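Print this page | E-mail this chapter

Chapter 5
Folding on the Bed

In many homes there is no table large enough for folding clothes. The kitchen table is needed for meals, the ironing board is narrow, and the floor is not always clean. So the bed becomes the work surface. It is wide, it is at a height most people can reach, and it is usually free during the day. In this chapter we study how to use the bed well for this work, and how to fold the two kinds of clothes that give beginners the most trouble: trousers, and soft garments that lie together in a pile.

The student who has finished Chapter 3 already knows how to sort the clothes after drying. We will not repeat the sorting here. We suppose that the clothes are dry, that they are sorted by person, and that they have been brought to the bedroom.

5.1 Preparing the bed

Before any garment is put down, the bed must be made. This means that the bottom sheet is pulled smooth and the blanket is taken away or folded at the foot. The pillow can stay at the head of the bed, where it does not disturb. A blanket under the clothes is too soft. When you press on a sleeve, the blanket goes down with your hand and the wrinkle stays where it was.

The color of the sheet is also of some use. On a white sheet, a white garment is hard to see, and the beginner often folds one leg without noticing that the other is twisted below it. On a colored sheet the outline of the garment is clear. In the Lesow training laundry, where the exercises of this book were first tried, the students are asked to bring one dark or bright sheet from home for this purpose. A printed pattern does no harm, if the print is not so busy that the eye gets tired.

5.2 Laying out trousers

Trousers have three parts that must be put in order: the waistband, the seat and the legs. The beginner usually starts with the waistband, and this is a mistake with elastic trousers. The elastic pulls the cloth together again as soon as you let it go. It is better to begin at the hems. Take the hem of one leg, lift it a little, and pull gently toward yourself until the leg is straight. Then do the same with the other leg. The waistband is the last part to be opened with the hands.

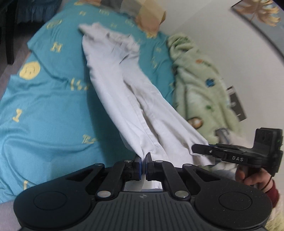
Fig. 5.1 White trousers on a printed sheet, with the hem of one leg lifted. The waistband is still gathered.

The figure shows also why the inner seams are a good guide. Between the legs there is a narrow gap, and the seam beside it has small puckers. When trousers are laid out correctly, the two inner seams run side by side and the puckers can be pressed flat with the side of the hand. If one seam turns to the front of the leg, the leg is twisted and must be turned back before folding.

It is not necessary that the trousers lie parallel to the edge of the bed. Many people place them at an angle, because their arms reach better in this direction. What matters is that both legs have the same direction at the moment of the first fold.

5.3 Lifting from a pile

When several garments lie together, the cloth of one is often caught under the other. If you take a large handful, you lift two pieces and both lose their shape. Take only a small fold, with the ends of the fingers, and raise it slowly. You will feel quite soon whether it comes alone.

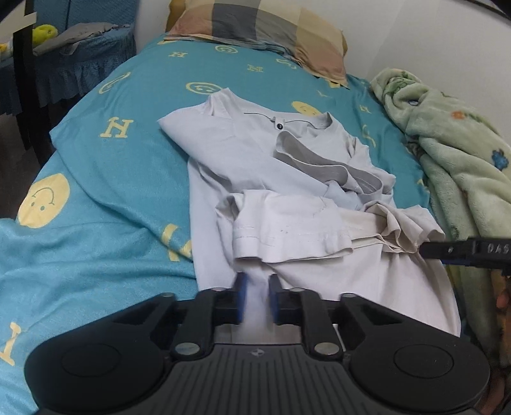
Fig. 5.2 A small fold of pale fabric is pinched and raised from the garments. The plaid pillow remains at the head of the bed.

Keep a part of the sheet free on one side of the pile. The lifted garment goes to this free part, and there it is laid out. In small beds the free part may be only the width of a shirt, but this is enough if the finished pieces are put on a chair and not back on the bed. The sheet will move a little during the work and make loose folds next to the clothes. Pull it smooth again from time to time.

5.4 Words used in this chapter

Hem: the bottom edge of a leg, a sleeve or a shirt, turned and sewn.
Inner seam: the line of stitches on the inside of the leg.
Pucker: a small wrinkle along a seam.
Gathered: drawn together into many little folds, for example by elastic.

5.5 Before you continue

Take one pair of trousers with elastic at the waist and lay it out two times, first from the waistband and then from the hems. Write down which way needed fewer corrections. Keep your note, as you will need it for the work on children's clothes in section 5.8.

Related chapters
Chapter 3: Sorting After Drying
Chapter 4: Baskets, Shelves and Where to Put Them
Chapter 6: Bed Linen and the Fitted Sheet
Chapter 7: Packing Clothes for a Short Trip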